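Reseña: Trevura, celda de desmontaje y manipulación de placas - tras once meses en el taller

26 de marzo de 2020

Voy rápido porque me la han pedido tres talleres y no quiero escribir tres veces el mismo correo. Trabajo en Mollmont, reacondicionamiento de equipos de oficina y servidores. Plantilla corta, mucho banco, mucho destornillador. En la línea dos tenemos desde junio un brazo con pinza de la casa Trevura, con su programa de colas, que se llama Sima. Lo pagamos nosotros, nadie me ha regalado nada.

Precio. La pinza con sus dedos de recambio, 2987 euros. El brazo va aparte y depende mucho de lo que negocies. La licencia de Sima también aparte, anual, y eso en el presupuesto viene en letra pequeña. Preguntad.

Instalación. Dos días dijeron. Fueron cinco, uno entero por culpa de nuestro suelo, que no está nivelado, y otro buscando un cable. El técnico, bien, paciente. El manual, flojo: traducido a medias, con capítulos que remiten a otros capítulos que no existen. Asabe Bassey acabó escribiendo su propia chuleta de cuatro páginas y es la que usa todo el mundo.

Lo que hace bien. Coger, sostener, girar, presentar. Las bandejas pesadas ya no las levanta una persona, y eso en la línea dos se nota en los hombros. Genalyn Lagman llevaba dos años con la muñeca vendada a temporadas y este invierno no se ha puesto la venda. No digo que sea solo por el brazo, también cambió de silla. Pero ella dice que sí y es su muñeca.

Ritmo: llega hasta 92 unidades por turno si el lote es todo igual. Si el lote viene mezclado, olvidaos. Hay que enseñarle cada modelo, y cada modelo son 30 minutos de alguien que no está haciendo otra cosa. El comercial este dato no lo da.

Lo que hace mal. Las etiquetas medio despegadas lo vuelven loco. Las tapas combadas, igual. Se para, pita, espera. Y el pitido es insoportable, mismo tono para "falta pieza" que para "he chocado". Lo reclamamos en otoño y sigue igual. Los tornillos pasados ni los mira, eso a mano como siempre.

Ahora lo que cambia para la gente, que es lo que más me preguntan. Despidos no hubo, lo pongo claro porque es la primera pregunta. Lo que sí hubo es recolocación, y no a gusto de todos. Uchenna Nwankwo pasó del banco a vigilar la celda y a los dos meses pidió volver: se aburría, y encima tenia la sensación de que cualquier parada era culpa suya. Tenía parte de razón, el panel de Sima enseña las paradas por turno y con el nombre del operario al lado. Quitamos el nombre. Se puede quitar, está en ajustes, tercer menú. Hacedlo el primer día, antes de encender nada.

Morenike Nwosu, al revés, encantada. Aprendió a programar las secuencias ella sola y hoy es quien decide en qué orden entran los lotes. Cobra más, poco, pero más. Costó pelearlo: la dirección consideraba que "vigilar un robot" era menos trabajo y no más. Si vais a meter una celda de estas hablad del sueldo antes, no después.
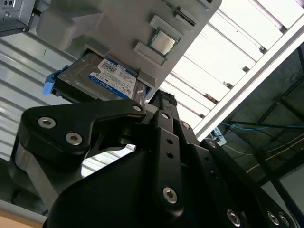

Los dedos son lo mejor del conjunto y también lo que más dinero nos ha costado mantener. Placas negras mecanizadas, todo a tornillo allen a la vista, se desmonta sin herramientas raras y sin llamar a nadie. La yema con relieve agarra bien contra el canto de un panel, ahí pegada al disco duro, sin tener que pinzar nada delicado. Pero se gasta: vamos por el cuarto juego de yemas. Los tornillos pequeños de las articulaciones hay que repasarlos cada semana, a nosotros se nos aflojaron dos y el dedo empezó a bailar. Con fijador de rosca, mejor.

Sacar discos, capítulo aparte. Probamos a que tirase del asa del caddy y fue un desastre, dos asas rotas la primera mañana. Ahora el brazo sujeta y una persona extrae. Más lento sobre el papel, menos piezas a la basura. Chibuzor Fashola sigue sacándolos a mano más rápido que nadie y no hay programa que le gane, de momento.

Soporte. Contestan el mismo día si escribes antes de las once. Después, suerte. Recambios en una semana, una vez en tres. Miramos también la de Memivness, más barata, pero la demo fue con cajas de cartón vacías y ahí no se aprende nada.

Nota: un siete. Ocho si arreglan el pitido y el manual. La recomiendo para lotes grandes y parecidos, y con alguien en plantilla que tenga ganas de aprender el programa y a quien se le vaya a pagar por ello. Para un taller de tres personas con material variado, no, os va a estorbar mas que otra cosa.

Si alguien quiere la chuleta de Asabe que la pida en comentarios, le pregunto y la subo.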